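28 May 2020

Late, tired, feet hurt. Writing this down before I sleep and start remembering it the nice way.

So the right arm let go again. Or – no. Be exact. It did not let go, it dropped. The whole arm. Brake didn't catch when the stop came in, and the wrist sank until the fingers were down on the table. Slow, like somebody sitting into a bath. My left hand was flat on the table at the time, a hand's width from where it landed. I was wiping up shrimp juice. Stupid. Stupid stupid.

Start from the morning though.

We were on the food set-up for the Koltier job, shrimp and meatballs, foil trays, the pink plate. Bastian cooked the shrimp at home and brought them in a lunch box, whole place smelled by ten. Both arms green, no warnings, joint temps fine. Ran 16 cycles before coffee and only two were bad, both grip errors, nothing scary. The blue holder is still a pain. Legs splay out and the fingers have to come down square on it or it twists. Aminu wants to reprint it with a thicker neck. I said do it, he said after lunch, we all know what after lunch means.

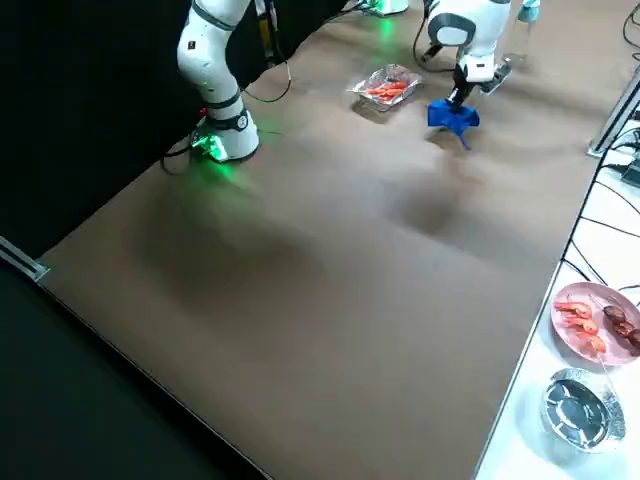 *Shrimp set-up, right arm on the blue holder.*

Then after coffee Rūta hit the soft stop from the desk so I could get in and clean. Normal. We do it all day. Stop goes in, servos off, brakes on, you hear the clack, hands can go in. Only I don't think I heard both clacks. I have been going over it all evening and I honestly can't say. I heard one. I was talking. Bastian was talking. And I put my hand in.

It took maybe three seconds to come down, nobody touched. Rūta yelled before I saw it. She slapped the big red one, which did nothing of course, the power was already off the joints! That's the part that bothers me. There was nothing left to press.

No injury. Writing that in capitals for my mother if she ever reads this. NO INJURY. One finger pad chewed at the tip, swapped it.

Called Wavico, got Duarte on the phone. He was decent about it. First thing he asked, which firmware on the brake board. Had to go crawl under with a flashlight and read him the sticker. Turns out there's a service note from January, shoulder brakes on this batch can hang up if they sit warm for a long time, you are supposed to run a brake test every morning. January! We never got it. Or we got it and it went to the old address, the one Ju-won set up before the move. Not blaming him. Well, a bit.

Duarte wants us to do the brake test cold, then again warm, and send him both logs. Cold was fine, obviously, it's always fine when you want it to fail. We left the arm powered through lunch to warm it up (ate standing in the hallway, the noodles from Ruppert, too salty) and ran it again. Shoulder slipped 28 millimeters before it held. Limit is 2. So there it is, on paper, not just me being jumpy.

Shoulder's locked out now. Red tape on the breaker, my name on the tape. New brake ships Monday if they have one in stock, "if" being Duarte's word.

The annoying thing is before all that I had the towel task looking good too. Same arm. Folded blue towel, come in from above with the gripper open, pinch the near edge, lift. That was last on yesterday's list and it got pushed again and now it's pushed till who knows when.
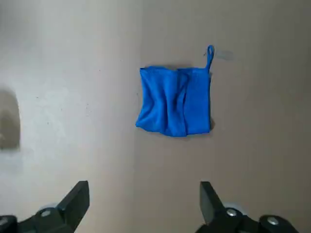 Could maybe do it with the left arm alone but the wrist offset is different and I'd have to redo the approach, half a day easy, and then redo it back when the brake comes. Not tonight's problem. Ju-won says wait. Ju-won always says wait, and today I'm not arguing with him.

New rules, I typed them up and Rūta made me read them out loud to everybody like a school kid:

- brake test every morning, log it, initials
- and again after lunch, warm
- nobody's hands in till the person at the desk says BOTH BRAKES, out loud
- no talking during the stop. that one's for me
- prop block under the forearm before any wiping

Aminu is cutting the prop block from the old Caveo crate foam. Not sure foam is enough, want to ask Duarte tomorrow what the arm weighs when it's stretched out. Also have to write to Koltier about the delay. Been putting that off, started the email twice. What do I even call it, an "event"? Rūta says just say the brake failed.

Keep looking at my left hand. It's fine. Going to bed. Need to rinse out the lunch box, it's still in my bag and it stinks.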